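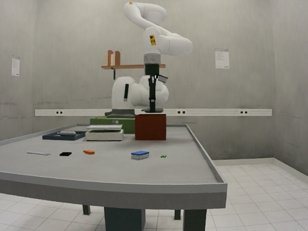 Household Storage and Small-Space Planning
Handout 5: Sorting, Grouping and Labeling
Revised August 6, 2025

Reading before class: the Hepburn packet, sections on closets and kitchen drawers. Bring your completed room inventory from Handout 4. If you have not finished it, bring what you have, because the in-class exercise uses it.

1. Where we are in the course

The first four handouts dealt with measuring a room and listing what is in it. This one deals with deciding what goes with what. Most storage problems that people describe as a lack of space are really problems of grouping. The shelf is big enough, but things used together are kept in three different rooms, so they never get put back.

Terms used today:

Zone: an area of the home where one kind of activity happens, such as making coffee or wrapping packages.
Group: a set of items used in the same activity or stored for the same reason.
Home: the one fixed spot where an item belongs when it is not in use.
Overflow: extra stock of something that already has a home elsewhere.

2. Grouping by use and grouping by type

Grouping by type puts all the scissors together. Grouping by use puts one pair with the gift wrap, one in the kitchen and one at the desk. Stores and warehouses group mostly by type. Homes usually do better when everyday items are grouped by use and backup items by type.

In the Drelten apartment from the packet, the owner kept every battery, bulb and extension cord in a hall cabinet. That worked well, as these are backup items. She also kept all her cleaning supplies there, and the bathroom was rarely cleaned. Moving one spray bottle and one cloth under the bathroom sink solved it. The rest of the supplies stayed where they were.

When an item could belong to two groups, put it with the one you use more often. Do not buy a second one until you have tried this for a month.

3. Frequency

Give each group one of these marks on your inventory:

D: used daily or nearly so
W: used weekly
S: seasonal
R: rarely used, but kept for a reason

D items go between hip and eye level. W items can go lower or higher. S items go on top shelves, under beds or in a storage locker. R items need a written reason next to them. "Might need it" is not enough. "Tax records" is.

Holiday items are the most common S group. They come out in December and often sit in the hall for weeks afterward, mainly when their storage spot is hard to reach. If it takes a ladder and a second person to put something away, plan a different spot.
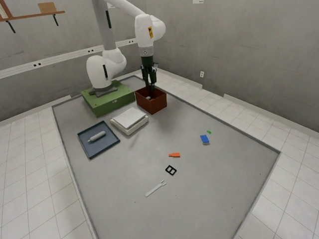
4. Choosing containers

Buy containers last. Students tend to do the opposite, and end up fitting their belongings to the boxes. Sort first, measure the pile, measure the shelf, then shop.

Open containers suit D and W items. A lid adds a step every time, and people start setting things on top of it. Lidded containers suit S and R items, where dust matters more than speed.

Shallow trays keep small things in one layer. Deep boxes are fine for soft goods like towels, but small objects sink to the bottom.

Square sides waste less shelf space than sloped sides. Check the inside measurement as well as the outside. In the Endevska catalog pages in your packet, only the outside figures are given, so allow for the thickness of the walls.

Stacking is fine up to two high for anything you open weekly.

5. Labels

Label the container and the shelf edge. The shelf label is the one that gets things returned to the right place. Use plain nouns: "tape," "candles," "dog." Avoid "misc." If a box can only be called "misc," it has not been sorted yet.

Color coding works when there are few colors and everyone in the home knows what they mean. Keep to one color per room or one per person, and do not mix the two systems.

6. Worked case: the Stileo unit

The Stileo floor plan has 557 square feet, one closet and no pantry. The inventory in the packet lists 9 groups. Work through it in this order:

a. Mark each group D, W, S or R.
b. Assign the D groups to shelves first.
c. Put any overflow in the closet, grouped by type.
d. List what is left without a home.

Most people have two groups left at step d, usually luggage and craft supplies. Be ready to say where yours would go and what you would move to make room.

7. Assignment

Choose one cabinet or closet where you live. Write a report of no more than 1,000 words covering what was in it, how you regrouped the contents, and what containers you used, if any. Reusing boxes you already own is fine and will not affect your grade. Attach a sketch with measurements. Wait a week after finishing before you write the last paragraph, and state which items drifted out of place during that time.

Next handout: Shared spaces and entryways. Measure your front entry before class, including the door swing.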